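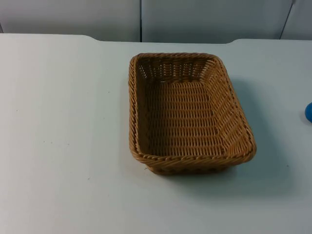

4. Recording a batch

Every episode has to begin from a start state the trainer can match later, so sort the table out before you touch the pedal. Ovent compares your first still with the one saved in the task file. For the Kurberg fill task that means container empty, long side running front to back, a bit right of centre like the woven basket on the white top. Get that right and the rest is quick.

4.1 Open Ovent, pick the task, type your station name. Wait for the green bar.

4.2 Arms to home. Both of them. Hands off the leaders till the beep.

4.3 Pedal once to start. Do the task at normal speed, no showing off.

4.4 Pedal again to stop. Anything over 120 seconds gets binned automaticaly.

4.5 Mark it: keep, fail or scrap. Fails are useful, keep them if the attempt was a fair one. Scrap is for bumps, phone calls, wrong object.

4.6 Reset the table. Shift the container a little each time, 5 cm at most. Turn it too if the task file says so.

4.7 After 11 keeps, upload to Ayaaba and start a new batch.

Note: open weave lets the table show through. Don't line it with paper, the depth check will fail against older batches.

Note: lamps stay where they are. If a shadow has moved since the last batch, redo the reference still (see 2).

Caution: never reach in while the bar is red. Stop button first, then hands.

Caution: don't unplug the drive during upload. Partial batches can't be merged, you will have to record teh lot again.

Saturday sessions: uploads go to Judau, same login.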